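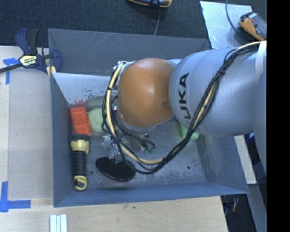
Workshop & Garage > Storage

Keeping a Metal Bin on the Workbench

By Sheyla Salazar

Filed under: bins and boxes, flashlights, small shop

14 comments | 61 shares

A workbench needs one open bin. Drawers are better for things you have sorted, and pegboard is better for things you reach for every day, but there is always a group of items that belongs to neither. If they have no place to go they spread across the bench, and you end up working on whatever corner is left.

I have used a metal bin for this for years. These are the things I would tell someone setting one up.

Choosing the bin

Metal holds up better than plastic on a bench. Plastic bins crack at the corners when something heavy goes in fast, and the sides bow out once they are full. A painted steel bin will get scratched, and that is all that happens to it for a long time.

Measure the bench before you buy. Mine is 19 inches on the long side and that is about the limit for a bench you also want to work on. If the bin takes up more than a third of the surface it is too big.

Depth matters more than people expect. A deep bin hides things. If you can't see the bottom when you stand in front of it, you will buy a second roll of tape while the first one is still in there. For hand tools and odds and ends, pick something you can reach into without bending your wrist over the edge.

Straight sides are better than sloped ones. Long items can lie flat along a straight wall and stay put. In a bin with sloped sides everything slides to the middle.

Check the rim with a finger before you bring it home. Cheap bins sometimes have a raw edge, and you will find it with the back of your hand at a bad time. If you already own one like that, go over the rim with a file and then with 220 grit paper wrapped around a scrap of wood. Wipe off the dust and touch up the bare metal with paint.

Protecting the bench

A metal bin will mark a wood top. The bottom corners dig in every time you drag it. You can glue felt to the bottom, but felt picks up grit and sawdust and turns into sandpaper after a while. Cork holds up better. Thin rubber shelf liner is cheapest of all and you don't need to glue it, just cut a piece a little smaller than the bin and set the bin on top.

Lift the bin to move it. If it is too heavy to lift with two hands, take things out.

Pale wood shows rust rings, and once they are in the grain they are hard to get out. Oxalic acid cleaner works on light ones. Wear gloves and rinse well. Deep ones have to be sanded, and you will be sanding the whole top to make it match.

If your shop is in a carpeted room, as mine was for a while, keep the bin well back from the edge of the bench. Screws and drill bits that fall into dark carpet are gone until somebody steps on them. A magnet inside a plastic bag, dragged slowly over the floor, will find the steel ones. Turn the bag inside out over a jar and they drop off.

What goes in it

Things that are in use this week. Things waiting to go back to another room. The flashlight. The tape measure if you don't carry it. A block for sanding or wedging. Glue that has been opened.

What stays out: anything with an exposed blade, loose screws, anything wet, and batteries that aren't in a device or a case. A loose 9-volt battery in a metal bin can short across its terminals and get hot enough to start a fire. Put a piece of tape over the terminals or keep it in its original package.

Paper stays out too. Receipts and instructions sink to the bottom and get oily. I clip mine to a nail on the wall.

Where to put the flashlight

The flashlight should be in the same place every time. I keep mine against the left wall of the bin, parallel to it. I'm right-handed and most of the digging I do is on the right side, so the left side stays in order. If you are left-handed, do the opposite.

Buy one in a color you can see. Yellow with black is common for work lights and it is a good choice. An all-black flashlight looks fine in the store and then you can't find it in a dark corner, which is where you need it.

Round flashlights roll. Lay something with square edges next to the light and it will stay where you left it. A rubber band wrapped twice around the barrel also works.

Check the batteries when the clocks change or whenever you remember. Alkaline batteries leak if they sit in a light for a couple of years, and the white crust will ruin the contacts. If you catch it early, take the batteries out, dab the crust with a cotton swab dipped in white vinegar, let it dry completely, and scrape the contact lightly with a pencil eraser. For a light that only gets used a few times a year I store the batteries beside it in a small case.

Bright colors in general

This goes for more than flashlights. Small things that go into a gray or blue bin should be red, orange or yellow if you have the choice. Where you don't have the choice, add some color. A band of orange electrical tape around the handle of a screwdriver takes half a minute. I did all of mine one afternoon in June and haven't lost one since, apart from the one I lent out.

Spray paint works on wood blocks and clamps. Don't paint the face that touches the work, because it will rub off on it.

My neighbor Mercedes Condori uses a different color for each room: red tape for the kitchen drawer tools, yellow for the garage, green for the garden. When something turns up in the bin she can tell from the tape where it goes back. I tried it and gave up at two colors, but it works well for her and she has a bigger house.

Layering

Put flat and heavy things down first, against the walls. Keep the middle clear as long as you can. Soft items like rags and gloves go on top or, better, on a hook, as they cover everything else.

One layer is ideal. Two is normal. If you are at three, you have a storage problem that the bin won't fix.

Dividers are worth trying if you have a lot of small items. A piece of thin plywood cut to the inside width will stand up by friction if you cut it tight. Don't screw it in. You will want to move it. I also use a loaf pan from the thrift store for pencils, chalk and the utility knife with the blade pulled in.

Emptying it

I empty mine at the end of every project. Take everything out and put it on the bench, wipe down the inside, and put back only what you would look for there. It takes 8 minutes when I keep up with it and over an hour when I don't.

For the wipe-down, a damp rag is enough most of the time. For grease, use dish soap and warm water, then dry it right away, including the corners. Old tape residue comes off with cooking oil left on for a few minutes, followed by soap. If the paint has chipped and there is surface rust, rub it with fine steel wool and a little light oil, and wipe until the rag comes away clean.

A magnetic strip along the outside of the bin is handy for drill bits while you are working. Take them off before you move it.

If more than one person uses the bench

Agree on what the bin is for. In our house it was a tool bin to me and a "put it there for now" bin to everybody else, and the dog leash was in it for most of a winter. We ended up with 2 bins, one on the bench and one by the door, and the one by the door gets the leash, the mail key and the sunscreen.

Label them if you have to. Masking tape and a marker will do, and you can change your mind later.

Next month: sharpening kitchen knives on a wet stone, and what to do with the ones that aren't worth it.

Tags: workbench, metal bins, flashlight care, rust, garage cleanup

Share this tip | Print | 14 comments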